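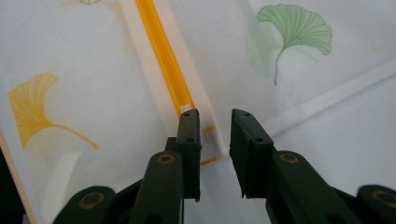 Yellow leaf, green leaf.

The bus from Toltgate stopped at Barkden for 35 minutes, and she used them to look for curtains. Her mother had wanted ginkgo leaves in the kitchen. The shop at the station had one pair left, marked down.

She paid and got back on. The house had been empty for 11 months. The key still stuck — she had to lift the door to turn it. She put the kettle on and spread one curtain out to find the hem.

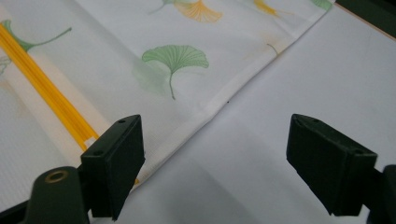

Too short for that window, said the neighbor from the back step, and your mother would have told you so.

She held it up to the glass anyway. It stopped a hand above the sill. Through the gap she could see the pear tree, and the neighbor going home across the wet grass.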